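The Long Goodbye to the Paper Map

14/03/2018
Words by Genalyn Ignacio

There is a drawer in my mother's house that will not shut, and the reason is Dinberg. Specifically it is the Dinberg and District folding map, third edition, which was opened in a lay-by during the first week of my parents' marriage and has never been the same shape since. My father refolded it on the bonnet. My mother refolded it properly. He refolded it again while she was buying sandwiches. They have been together ever since, but the map is now the thickness of a loaf.

I went looking for it last March, having agreed to drive from Dinberg to Ilau without a phone telling me what to do. My editor thought this would be charming. She was not coming.

The paper map has been pronounced dead so often that it must be getting used to it. Garages gave up their spinning racks. Car makers took out the door pocket that was exactly the right size and put in one that is exactly the right size for nothing. And yet the shop in Salazar where I stopped for directions (yes, before lunch on the first day) had a whole wall of them, and a man in front of me was buying 2.

"People come in when they've had a fright," said the woman at the till. A fright, in her trade, means a ford. The voice in the phone says carry on, the driver carries on, and some time later a farmer is sent for. She sells a map the same afternoon, and generally a towel.

I asked whether the customers could read the things once they had them. She gave this some thought and said that they liked to have them in the car.

I can't be smug. I was taught map reading at school by a geography teacher who believed that hills were good for us, and I remember nothing except that contour lines close together mean you will be sorry. On the road out of Salazar I discovered that I had also forgotten which way up to hold it. There are two schools of thought. One keeps north at the top, as printed, and does the turning in the head. The other spins the map to match the road and reads the place names upside down. Marriages have been built across this divide, though I wouldn't call them quiet ones.

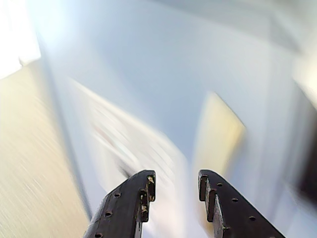

By Bavach I had settled on a method of my own, which was to pull over every 10 miles and be frightened. It worked rather well. You see a good deal of a country from its gateways. I ate a pork pie beside a reservoir that the map showed as a village, and looked up the edition, and found that the village had been gone since before I was born. A phone would have given me the reservoir and left out the village. I was glad to have had both, even if I did spend a while looking for the church.

Old maps are full of this sort of thing. Mine had a railway where there is now a path for people with expensive bicycles. It had an inn called the Plough, which is currently four flats and a dentist. Somebody, and I know the handwriting, had written "NOT HERE" in biro next to a perfectly blameless crossroads, with a date and two underlinings. I rang my father from the verge. He said he had no idea what I was talking about. I could hear my mother laughing in the kitchen.

The folding, I should say, is a real subject. The shop in Salazar stocks a leaflet on it. You close the long way first, like a concertina, then double the strip over on itself, and the cover should arrive on the outside where it began. I have done this at a table with the windows shut and a cup of tea beside me. I have never done it in a wind, and I doubt the author of the leaflet has either. Near Bavach the lower half of the county left my hands altogether and wrapped itself round a signpost, where it was, for once, in the right place.

I reached Ilau as it was getting dark, 4 hours later than the phone would have had me there, by a road I couldn't find again if you paid me. The landlady asked whether I'd had any trouble with the turning, as everybody does. I said I hadn't noticed a turning. She said that would be it, then, and put the soup back on.

The map is in the drawer again. I folded it myself, and the drawer still won't shut.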